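Praden Round Café Table
by Rosstead

Product code: PR 86
Top: 86 cm across
Height: 75 cm
Finish: white with fine beige and grey stripes

We first brought the Praden in for a tea room that wanted something cheerful but not fussy, and we've been fond of it ever since. It's a generous size for two people and a pot of tea, and it will take three or four if everyone is on good terms and the plates are small. The round edge is kind to hips and elbows, and you can tuck it into a corner without anybody losing a seat (we have one in our own back kitchen, covered in post most mornings).

The stripe was a long time coming. The first sample from Najjar was far too bold, rather like a deckchair, and we sent it back and asked for something softer.

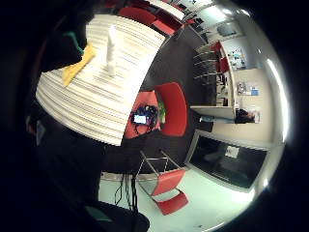 Looking after the Praden is easy enough, and most days a soft cloth and a little warm soapy water will see to it. Wipe along the stripes, then go round the rim, where sticky fingers tend to leave their mark. Any ordinary cloth will do, and a yellow one like this folds flat and is easy to spot when you've put it down somewhere. We're very taken with the top beside red chairs, too! Please don't use scouring pads or bleach.

Delivery is by Remow, to a ground floor room, and they'll ring you the day before. Chairs are sold separately.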